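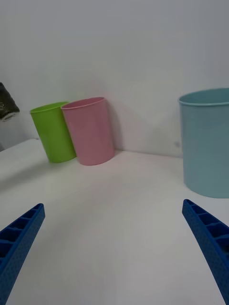 Re: Lekville away, lifts and the back four

Noman Rana wrote:
> We have 13 players for the Lekville game and 2 cars.
> Can anyone drive? Also Gajewski is out with his knee,
> so I'm thinking of Celina at left back.

I can take four if one of them is small and doesn't mind sitting with the ball bag. Leaving from the Vanen end of the car park at 9, and by 9 I mean the one on the clock, Hiu-tung.

As for left back, Celina has played there once, against Jusine, and spent most of the second half in their penalty area. We lost, but she enjoyed herself. I'd put Zofia there and let Celina wander about up front where it's expected of her.

Lekville's pitch slopes towards the road, so if we win the toss please can we kick downhill first. Last June we chose uphill "to get it out of the way" and were three down before anybody had warmed up.

Subs money is still owed by most of you. The total stands at £119 and I have the list.

Nikola

--
Nikola Marciniak
Fixtures, and apparently transport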